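Kurkar 614 mawashi – practice and competition belts

Canvas and satin sumo belts, cut to order. Sold by Komadier, sewn by Veletti. Page updated April 17, 2022, old prices gone, ask for the new sheet.

Practice belt first, that's what most of you are here for. Heavy cotton canvas, tight weave, no stretch to speak of. White for adults who have been told white by their coach, black for everybody else. Comes flat and stiff. Very stiff. It will fight you for the first few weeks and then it softens along the folds.

Folding: in half lengthwise for the part that goes between the legs, in half again, then the wraps go on at the wider fold. Get a partner. You can't pull it tight enough alone and a loose belt in a match means everything stops while the referee reties you.
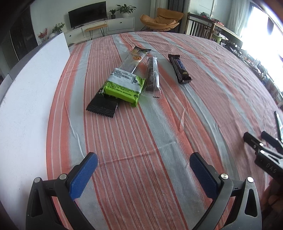
Length is where people order wrong. Measure the waist over the belly button, over shorts if you wear shorts, not your jeans size. Kids and lightweights usually want four wraps, middleweights four or five, heavyweights whatever they can carry. If you're between two lengths take the longer one, extra gets tucked at the back knot. We can shorten a belt. We can't lengthen it.

Width is standard on adult belts. Junior belts are cut narrower so they don't ride up under the ribs. Say junior on the order form, please, the box is at the bottom and everbody misses it.

Competition belt: same canvas core, satin face, colors on request. Looks good under lights, slippier in the hands, costs more. Not for daily training. The satin snags on velcro, zippers, ring grit, all of it. Hiếu Hồ does the color matching and wants a scrap of cloth or a thread sample, not a phone photo.

Options
– Edge stitching, single or double. Double is worth it for practice belts.
– Name tape sewn on the inside end.
– Club mark, one color, outer end only.
– Carry bag, drawstring. Plain.

Washing. Tradition says don't, just air it in the sun. Plenty of clubs wash anyway. If you do: cold water, soft brush, no machine, no bleach, hang full length. It shrinks a little the first time so leave room. Dry it all the way before rolling or you get mildew spots and those stay. Satin belts – spot clean only.

Rolling beats folding for storage. Start from the end that goes in front. Saves time at the next practice too.
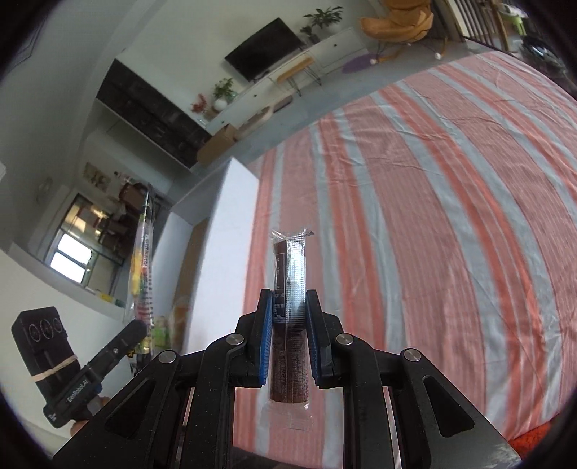 Club orders. 20 belts or more gets the club price, mixed sizes fine, mixed colors fine, one shipping address. Deposit up front. Lead time is 3 weeks for white and black, longer for satin, longer again before the October tournaments when everyone wakes up at once. Order in summer if you can.

Loaner belts: Gervásio Coutinho keeps a rack of 70 at the Hinds warehouse, practice grade, already broken in, for open days and school visits. Clubs only. You pay shipping both ways and bring them back aired out. Missing ones are charged at full price.

Mat ring covers, sand bags for the ring edge and wrist tape are on thier own pages. We don't carry the ceremonial aprons, please stop asking, we don't know who makes them in your size.

From customers

"Took a month to break in. Now it holds the knot all through practice. Went up one length from what I thought and glad I did." – Tùng La, middleweight

"Good canvas. Black one left dye on my shorts the first two sessions, then stopped. Would buy the double stitch again." – Kiều Khúc

On the dye, yes. Soak the black ones once in cold water before first use, hang to dry, then train. It's on the card in the package now.

Returns: unused, unwashed, not cut, tag still on. Custom marks and satin can't come back unless we got it wrong. If we got it wrong we recut it and pay the shipping. Send a picture of the belt laid flat next to a tape measure, speeds things up a lot.

Sizing questions to Lợi Võ, weekday mornings by phone, email any time. Give waist, weight class, number of wraps you like, shorts or no shorts. Answers usually same day except tournament weeks.

In stock now: white practice, all lengths. Black practice, all but the longest. Junior black, a few left. Satin made to order only.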